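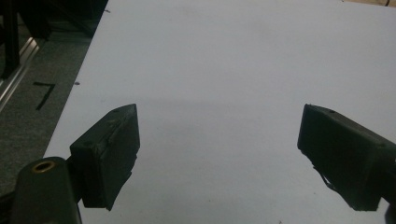 Fingers over the white surface, both tips open.

I've been building a hand-held gripper on and off since the start of the year, mostly in the evenings at the shared workshop on Camenzind. This post covers the fingers and the mount, because those took the most time and I want the notes somewhere I can find them.

The fingers are version four. The first three were printed stiff and let go of anything smooth. For this pair I used a softer filament, the Stadine one that Reto Wyss had left over from a drone project. It prints slowly and strings a lot. The one on the right still has a thin dark strand hanging off it, and the left one is scuffed along the edges. I'm not reprinting for that.

The mount has a brass insert in the top. I set it with a soldering iron at 292 degrees, which is hotter than I'd normally go, and held it down with the flat of a steel ruler until it stopped moving. The first one went in crooked and I drilled it out. If you try this, leave more wall than you think you need.

For control I'm using a small Sketik board I bought used. It sends the servo position 200 times a second over USB. I log everything to a plain text file and read it back on my laptop. The file gets big quickly, so I now start a new one for each session.

I test over plain white because shadows and dirt are easy to spot on it. There are a couple of specks on it already. With the fingers wide open I write down the servo value, close them, write down the second value, and repeat. The open value drifts by a little over a long evening. My guess is the servo horn, which is plastic and has been off and on many times.
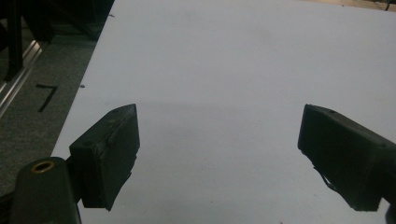 What's left to do

Replace the servo horn with a metal one. I ordered it from a shop in Vukusthorpe on 10th February and it hasn't shipped.

Print a spare pair of fingers while I still have filament.

Move the cable so it leaves from the back of the handle. Right now it rubs on my wrist.

Write a proper calibration script. Typing the values in by hand was fine for the first week and is getting old.

If anyone has a good way to glue rubber sheet to soft prints, leave a comment. Superglue peeled off for me after a day.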